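Kwofie Robotics Club: Frequently Asked Questions

Last updated Thursday, September 2, 2021

Who can join?

Anyone enrolled at the school, in any grade. You don't need to have built or programmed anything before. About half of what we do is careful, repetitive practice with real objects, and new members pick that up in a session or two.

When and where do you meet?

Room 1426, after the last bell, twice a week. The fall schedule is posted on the door. Meetings run until the late bus. If you ride the early bus, you can leave partway through, but tell whoever is running the sign-in sheet.

Is there a fee?

It is $15 for the year. This covers replacement finger pads, batteries and the club shirt. See Man-lok Kao if that's a problem and it will be waived.

What is the Flanda project?

Flanda is the club's main project this year. We collect short recordings of everyday tasks done with hand-held grippers, then use them to train a small arm to do the same tasks. The tasks are things like moving a cup, closing a box or picking up a bar of soap.

Do I get to drive the arm?

Yes, but not right away. Everyone does 20 clean recordings with the hand-held gripper first. The arm is shared between teams, so there is a sign-up list.

What counts as a clean recording?

Start with the fingers open and the object in view. Move at a steady speed. Don't put your other hand in the shot. If you drop something, finish the recording anyway and mark it as a drop — those get used too.

Why household objects and not competition blocks?

The October meet at Bornov has a household round, and the objects aren't announced ahead of time. Soap is on our practice list along with sponges, spoons and a folded towel. Leave the soap in its dish for the first set. Lifting it out over the rim is the skill being practiced.

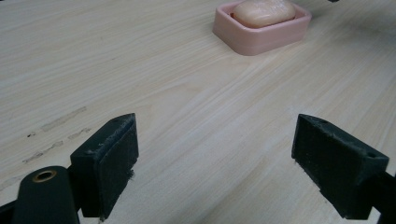
Man-lok Kao adds that most people close the fingers too early on this one, and that coming in a little lower and slower fixes nearly all of it. He also asks that teams try the dish at more than one angle to the table edge.

How big are the teams?

Teams have 3 people: one on the gripper, one keeping the log, one resetting the objects. Trade jobs every set.

Can I take a gripper home?

No. They get signed back in at the end of each meeting.

What software do we use?

Orosico, which is already on the club laptops. You can look through your own recordings in it, but please don't delete any.

What if I miss a meeting?

Read the log from that day before you start a new set. Missing a few is fine. If you will be out longer, give up your slot on the arm list so another team can use it.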